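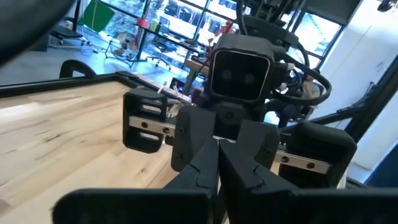
Two black gripper fingers, nearly touching.

Vundero doubts most claims made for scented dog dummies, its own included. In August, 215 gundogs at Tomoana each made blind retrieves with the plain Nekside and the scented Rumero. The Rumero was found a little sooner, by a gap too small to trust. Vundero will sell both at the same price and has dropped the words "finds faster" from the Rumero pack. Shops can order in boxes of 30.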